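Notes from the Plating Room: The First Season at the Vitale Kitchen

Sat 24 October

I have managed the contract kitchen at Vitale for longer than I have kept this blog, and most of what I have written in these pages concerns menus, suppliers and the cost of fruit. Several readers who work in institutional catering have asked me to set down what has happened since the company decided to automate part of the plating work. I have delayed doing so until the arrangements were settled enough to describe fairly. The views expressed are my own and should not be taken as a statement by the company.

The kitchen prepares meals for two residential care homes and for the staff dining room at Lekberg. The plating room employs 27 people across the early and late shifts. Their work is to take food that has been cooked, cut or washed elsewhere in the building and to arrange it on plates and trays according to the diet card for each resident. On a normal weekday the early shift completes 256 breakfast trays before the vans leave. The fruit course is the last item to be placed and the one most often placed incorrectly, as it depends on the diet card, on the season and on what the storeroom has released that morning.

The proposal to automate the fruit course came from Nultuneo, the firm that supplies our tray line. It was presented to the staff in the canteen at the end of a late shift, which I considered poor timing and said so. The presentation spoke at length about throughput. The questions from the floor were about hours, about who would be asked to move to another station, and about whether the night allowance would survive if the early start were pushed back. The representatives did not have answers to these questions and undertook to supply them in writing. The written answers arrived 14 days later and were, in my judgment, reasonably complete.

The agreement that followed contained the points below, which I give in short form for those negotiating something similar.

No position in the plating room would be removed during the trial period.
Any person moved from the fruit station would keep the same grade and the same shift pattern.
Training on the new station would take place in paid hours and would be open to everyone in the room.
The staff could stop the station at any time and would not be required to justify the decision afterward.

The last of these was the subject of the longest discussion. Gualtiero Cattaneo, speaking for the late shift, held that a stop button with a form attached to it is not a stop button. Management accepted the argument. Stops are recorded automatically with the time and nothing else, and the supervisor may ask about them only at the weekly meeting, where anyone may decline to answer.

The trial began with a practice table set apart from the main line. The tasks given to the machine were deliberately plain: a plate, a pear, an apple, and a pair of hands that had to deal with them in a given order. Staff were invited to observe and to propose the tasks themselves. This was a sound decision. The people who have plated fruit for years know where the difficulty lies. A ripe pear marks under a thumb. An apple set too close to the rim will travel when the tray is lifted. A plate that sits slightly forward of its proper place will catch on the guide rail and bring down the tray behind it. Very little of this was written down before the trial, and I regret that it took the arrival of a machine for us to write it down.
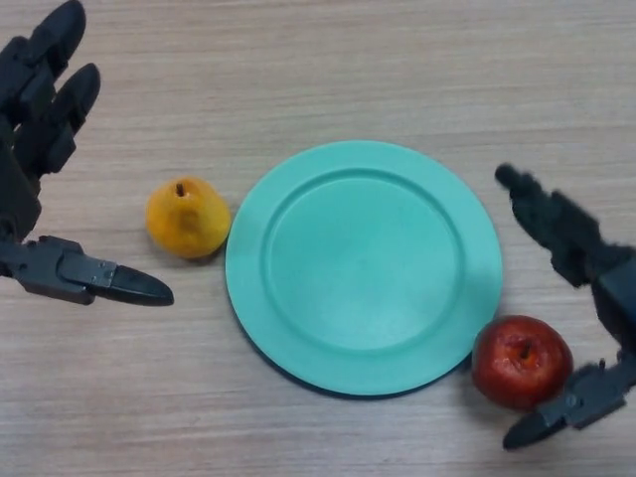 Evaristo Piras wrote to me after reading an early draft of this post and objected to my use of the word "trial." In his view a trial is something that can end in either direction, and he had seen no evidence that the company would ever take the equipment out again. He asked that I say plainly who would make that decision and on what grounds. He added that his colleagues on the fruit station had been thanked a great many times and consulted rather less often.

I have retained the word, but the objection is fair and I will answer it as far as I am able. The decision rests with the operations director, who has agreed to hear the plating room before making it. The grounds have been set out in a document that any member of staff may read in my office. They include the rate of misplaced items, the number of stops, the amount of fruit discarded for bruising, and the results of a survey to be conducted by someone from outside the company. They do not include wage savings. I asked for that exclusion and received it, although I recognize that it can be reversed by a later director with a single memorandum.

On the matter of consultation I have less to say in our defense. In the opening weeks the meetings were held at an hour that suited the office and the supplier, and the early shift had gone home by then. We now hold 2 meetings, one for each shift, and the notes of each are read out at the other. Attendance has improved. So has the quality of the complaints, which have become specific.

I should also describe how the work itself has changed, which is a different question from whether jobs have been kept. Those who used to plate fruit now spend part of the shift preparing it for the station: sorting by size and firmness, turning away anything soft, and checking the diet cards before the plates go forward. Some prefer this. It involves less reaching and fewer repeated movements of the wrist, and the physiotherapist who visits the building has been in favor of it from the start. Others have told me that they miss finishing the tray. They used to see the meal complete before it left them, and they now hand it on one step short. I do not think this is a small complaint. Pride in the finished tray was one of the reasons our error rate was as low as it was.

Brian Nyamweya raised a related point at the late shift meeting. New starters used to learn the room by beginning at the fruit station, as it was the easiest place to be slow. If that station is closed to beginners, they must begin somewhere harder. We have responded by keeping one fruit position fully manual on every shift and reserving it for new staff in their first month. The supplier would have preferred otherwise. The arrangement costs us some speed, and I intend to defend it at the budget review.

There have been practical difficulties of the ordinary kind. The lighting over the practice table had to be changed twice. The cleaning schedule had been drawn up by people who had never cleaned a tray line, and it has been rewritten by the people who do. Our usual plates, which come from Evine, are being discontinued in the smaller size, and we do not yet know whether the replacement will have the same rim. If it does not, a portion of the practice work will need to be repeated.

Readers have also asked whether the residents were told. They were, by letter and then in person at both homes. Most of the questions concerned whether grapes would come back to the menu. They will, in the spring, and they will be plated by hand.

The survey is due to be distributed after the next rota change. Mattes Mühlbauer has agreed to translate it for those colleagues who would rather read it in German, and a Spanish version is being prepared by Nicanor Acuña. I will publish the questions in full when they are final, and the results once the plating room has had a week to read them first. Comments remain open below this post, and those who work in the kitchen may leave theirs without a name.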